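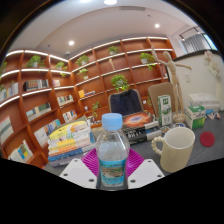

**Tukcombe reading room, monthly walk-through**
Checked by Shirley Fehr

- [x] Exit door opens fully. *Sticks at the top, needs planing.*
- [x] Extinguisher tag current. *Next service July.*
- [ ] Emergency light over stairs. *Out. Keerthana Arumugam has the part on order.*
- [x] Outlets and cords. *One power strip replaced.*
- [ ] Tall shelves anchored. *2 brackets loose on the back wall. Keep the top shelf clear until fixed.*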